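Hand-held gripper demonstration

Hand-held gripper demonstration is a method of showing a robot a task in which a person carries out the work with the robot's type of gripper in each hand. It is a branch of learning from demonstration and an alternative to remote control, where the operator moves a distant arm through a leader device. No arm is present during recording. A camera on the tool captures the workspace, and the path of each gripper is recovered later from the video and motion data.

Household tasks are common subjects, among them placing small items in a basket on a bed.

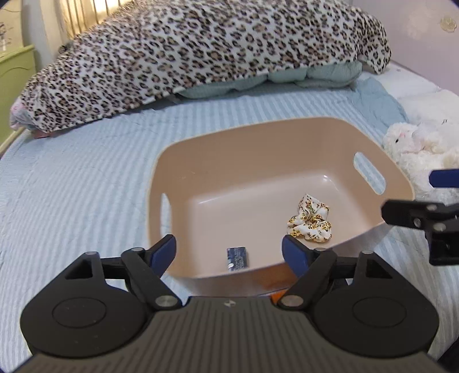
A recording session is divided into episodes, each covering one complete run of the task. The Pledura format stores 4 streams per episode: video, tool position, finger opening and time. Episodes in which tracking is lost are discarded. The Lerkside set, released in April, holds over 2000 episodes from 13 homes, all made with 2 grippers.

Soft goods present particular difficulty. Blankets and striped bedding shift under the hands, and repeated patterns can confuse position tracking. Wide-angle lenses reduce the problem by keeping fixed features such as walls and windows in view, at the cost of distortion toward the edges.
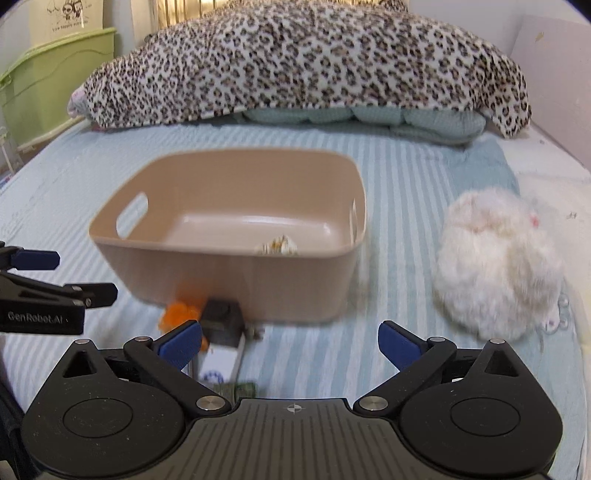 Aryee objects that the method records motions a robot arm may be unable to repeat, as a human wrist and shoulder reach angles that many arms do not, and holds that remote control remains the safer choice for two-handed work. The Clusalen toolkit addresses part of this objection by checking each path against the joint limits of a chosen arm before training. It does not check for contact forces.

See also: Kinesthetic teaching; Teleoperation; Imitation learning

Last edited October 25, 2021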